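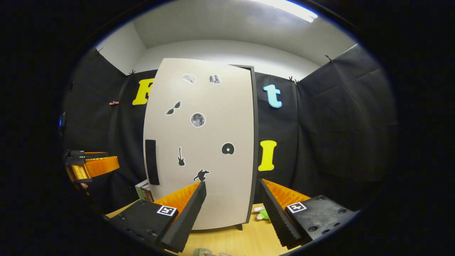 I get a lot of email about the sticker board and the curtained corner, and I answer most of it with the same few paragraphs, so I've finally put them on one page. I run the craft corner at Narkulwood, and the board is where I try ideas before I let anyone loose on their own bedroom wall. The stickers on it are all black and white or gray at the moment (books, sunglasses, a moon, an electric guitar, a running animal), and I love how crisp they look on that off-white! If your question isn't answered below, write to me and I'll add it.

Why no colored stickers?
I get my color from the foam letters on the curtain, the yellow and the light blue. When I had bright stickers as well it all got a bit birthday party. Do what you like at home, of course.

How do you decide where they go?
I don't measure. I put the biggest one down first, step back, have a sip of coffee, and then fill in. I like the stickers spread out with plenty of bare board between them. My friend Mared Lewis lines hers up in rows and they look great too, so there you go.

Can I move a sticker once it's on?
Usually, if you do it the same day. Lift one corner with a fingernail and pull slowly, keeping it low against the board. If it fights you, warm it with a hair dryer on low for a bit and try again. I've moved my moon 3 times, which is probably its limit.

What do you clean the board with?
A barely damp cloth, and a dry one afterward. Please don't use kitchen spray, it creeps under the edges and they curl.

How do the letters stay up on fabric?
They're pinned. I tried double-sided tape and found an F on the floor every morning. Two pins per letter stops them from spinning. If you have toddlers around, skip the pins and stitch the letters on with a couple of loose loops of thread.

Do the letters spell anything?
Nope! Llinos Morgan keeps guessing, though.

Don't the black curtains make it gloomy?
I worried about that too, but pale things really pop against them. Mine always have creases. I steamed them once, in May, and they were back to normal by the weekend. Run a lint roller over them if you own a cat.

Can I bring my own stickers to try?
Yes please. Leave the backing on until we've found a spot, and bring a spare if you have one.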